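Foam net sleeves on fruit - keep them or toss them?
Posted July 27, 2018 by Skasenik

I buy pears and peaches at the market in Ludimton and most of them come in those stretchy white foam nets. I have a bag of 51 saved up under the sink. Our town doesn't take foam at the curb. Should the fruit stay in the net once it's home, and can the nets be used for anything?

Trasow
Take them off when you get home. Fruit in a net is hard to check for soft spots, and one bad peach will spoil the ones next to it. I let mine ripen on the counter with a little space between them, stem side down, then move them to the fridge. Pears take me up to 7 days if they were picked hard. Peaches go a lot faster. Don't wash anything until you're ready to eat it.

For the nets, I keep a few and throw the rest out.

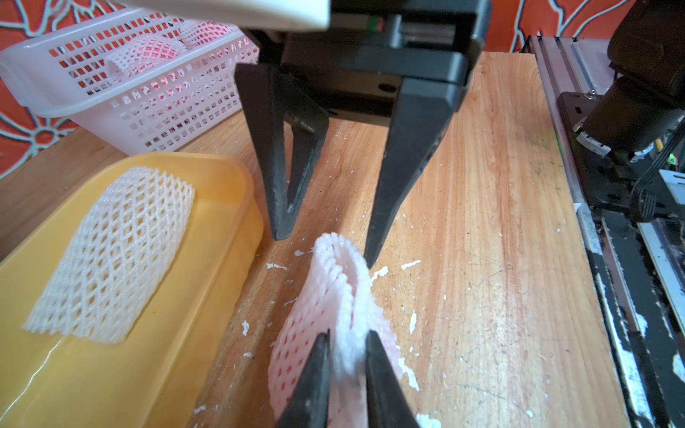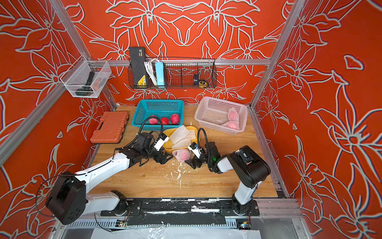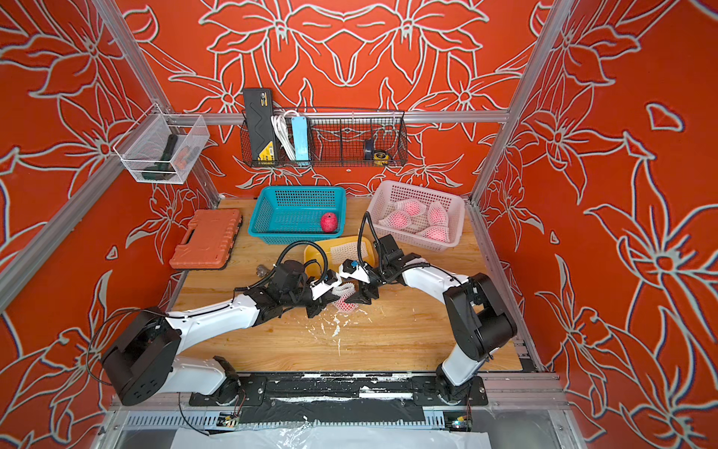

White foam net sleeve, first and third pictures.

They work well between stacked bowls or around glass ornaments. I also slide one over each wine glass when we move. Fold it double for anything with a thin stem.

Zamani
Just toss them, they're trash.

Ludimton_east
Ask the market stand first. Mine takes clean ones back in May when the season starts - not sure about yours. Don't put them in with paper or plastic bags.

Contact us | Copyright 2018 | Back to top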